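The Back of the Chair

Mesh seating is easy to buy and awkward to look after. A note on backrests, shared tables and the care of both.

By Nataša Ivanov
7/8/23

Most office furniture is chosen from the front. The buyer sits down, leans back, tries the levers and stands up again. The part of the chair that the rest of the room sees for the greater part of its life is the back, and it is also the part that takes the most handling. People pull a chair out by its top edge, hang coats on it, steer it round corners with it and push it home against the table with it. In a shared workroom a chair may be moved this way many times in a day by people who never sit in it.

The mesh back has become the usual choice for such rooms. It weighs little, it lets air through and it does not hold a spill in the way a padded back does. Its weak points are less often discussed. They are the top edge, the line where the mesh meets its surround, and the area level with the table top, where the back touches the furniture in front of it.

Facundo Zúñiga fits out small workshops and studios under the name Zastska, and has kept repair records for the seating he supplies for several years. The current file covers 698 chairs. Of these, 343 have needed attention to the back at some point. Castors, which most customers expect to fail first, come second.

"A castor is a five-minute job and you carry spares," Zúñiga says. "A back has to be ordered, and the maker may have changed the shade by then. You end up with two greys in the same room."

Two greys in the same room is common enough. Mesh is sold in open and close weaves, and the same dye reads lighter on an open weave because more of the background shows through it. Chairs bought a year apart will seldom match, even where the code on the order form is the same. Zúñiga advises customers who mind about this to buy spare backs with the first order, and customers who do not mind to save their money.

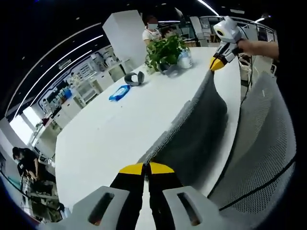 Contact with the table is a matter of heights. A chair turned round or pushed in at an angle will meet the table with its back, and whether it does harm depends on the edge it meets. A rounded edge spreads the load. A square one concentrates it in a line, and after enough contact the mesh at that line goes shiny, then fluffs, then opens. The simplest check is to push each chair in as it would be left at night and run a finger between the back and the table edge. If the finger will not pass, the chair should be lowered or parked facing the other way.

Zorano, a small maker of task seating, now puts a folded band along the top of its mesh to take the wear of hands. Benítez, which reupholsters older chairs for resale, stitches a second row at the same place. Both methods work on the same principle: the hand meets two layers, and the outer one can be renewed. The band is neater and the stitching is cheaper. On a chair that is mainly moved by its arms neither is worth paying for.

Cleaning is where most of the avoidable damage is done. Mesh collects dust on the side that faces the room, and skin oils on the top edge. The dust should come off first, dry, with a soft brush on a vacuum cleaner held just clear of the surface. Wiping before brushing turns dust into paste and drives it into the holes, where it dries. After that a cloth wrung out in warm water with a little washing-up liquid is enough for ordinary use. The cloth is pressed and lifted. Scrubbing in one direction pulls the weave out of line, and an open weave does not always recover.

Wipes from a packet are convenient and are what most people reach for. They are suited to hard surfaces. On mesh they tend to leave lint, and those with alcohol in them can dull the coating on the yarn. Dodetine, whose table-top cleaner is sold for workrooms, prints a warning to this effect on the back of the bottle in rather small type.

White tables raise a separate question. They are popular in rooms where small parts are handled, as a dropped screw shows up at once, and they reflect light upwards on to the work. They also show every mark left by a dark chair back. Grey and black yarns can shed a little colour when new, and a chair left leaning on a white top may leave a faint smear. It normally lifts with a damp cloth if dealt with the same week. Left for a summer it may need a paste cleaner, which takes the sheen off the top and leaves a patch more noticeable than the smear was.

What stands on the table matters too. Each object left out is something to be lifted when the top is wiped, and in practice it is wiped round. Zúñiga's rule for shared tables is one plant, one box and nothing else overnight. The plant should sit in a saucer wide enough to catch drips, well in from the edge, where a chair being swung round cannot reach it. The box should be clear, with a label on it, so that it can be checked without being opened.

Cables deserve the same thought. A lead that hangs to the floor beside a chair will sooner or later be run over by it. The usual remedy is a clip under the table top and a second one down the leg, with enough slack between them for the item to be used standing up.

On cost, the figures are modest. Zúñiga puts a replacement back at 25 per cent of the price of the chair, fitted. A room of a dozen chairs which needs two backs a year will spend less on them than on light bulbs and coffee. He is less relaxed about tables. The last large white top he replaced came to 400 before delivery, and the damage was a row of scuffs along one side, all at the height of the chair backs.

Before ordering, measure from the floor to the underside of the table, and from the floor to the top of the back at its lowest and highest settings. Makers' drawings often give only one of these. Take the measurements with the castors on the floor covering that will be used, as a thick carpet can take a centimetre off the lot.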